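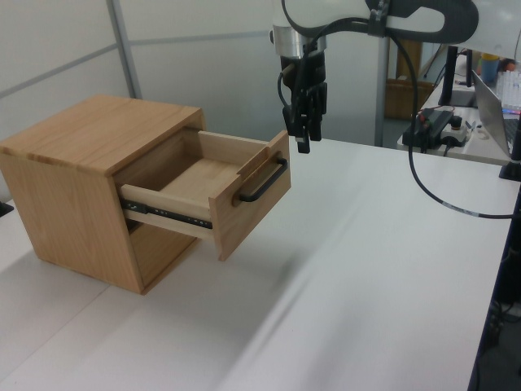

Figure 4. The drawer cell. The gripper is above and behind the bar handle, with the drawer partway out.

3.2 Setup and upkeep of the drawer cell

The cell has one arm, one parallel gripper and one small cabinet with a single drawer. The drawer runs on ball-bearing slides, and its front carries a black bar handle (Figure 4). We chose the bar because its U-shaped ends leave a gap behind it, and one finger can enter this gap from above. In our first tests in January we used a round knob, and the fingers slipped from it too often.

The cabinet position is taught once and then checked at the start of each session. The operator moves the arm by hand until the fingers point down over the handle, reads the pose, and compares it with the stored one. If the difference is larger than 16 mm, the cabinet is put back and the check is repeated. Smaller differences are corrected in software with the Basance calibration tool.

Two parts needed regular care. The first is the slide. After nearly 800 cycles the pulling force started to rise, so we now clean both slides with a dry cloth and apply a thin layer of oil at this interval. The second is the gripper cable. It must hang in a loose loop, long enough that the wrist can turn fully - a short loop pulled on the connector and stopped the cell several times in the first week. The longer cable has caused no stops.

In total the cell completed 1374 cycles, and 37 of them were removed from the data because the cabinet had moved during the pull. Haris Tarar did all maintenance and kept the log, from which the intervals in this section are taken.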